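Notebook, March, started 9:40 a.m.

Carndale–Puvton statements, second pass. Read the Carndale defense ministry text again against last month's version. Same claim, that Puvton has moved rocket units up to the Meredith crossing. Still no place name smaller than Meredith, still no unit numbers. The word "imminent" is gone and "possible" has gone in. I would not call that de-escalation yet. Could be a new translator.

Coded it 2 on our threat scale. The draft had it at 4, on the strength of the headline alone. Please read past the headline before coding.

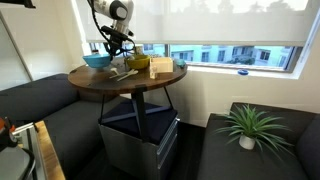
Ifor Pugh thinks 2 is too low, and that the speech at Titach should count toward the score, with the minister naming a target for the first time. I went back to the transcript. He names a "direction," and the crowd supplies the rest. Ifor wants it logged as a 3 with a note. Left open.

Puvton's reply came through its state agency and runs to nine paragraphs, four of them about an old war. Nothing in it on Meredith at all. Either they have nothing there or they don't want to say, and our scale can't tell those apart. It never could.

To do: get the original-language text of both, recheck the Titach timing, stop using the wire summary as a source – it dropped a "not" last time.

Filed under: Regional Security / Statement Tracking

Last updated: March, 4:15 p.m.

Recent entries
Titach speech, first transcript notes
Coding scale: what counts as a threat
Meredith crossing, border closure claims
Wire summaries compared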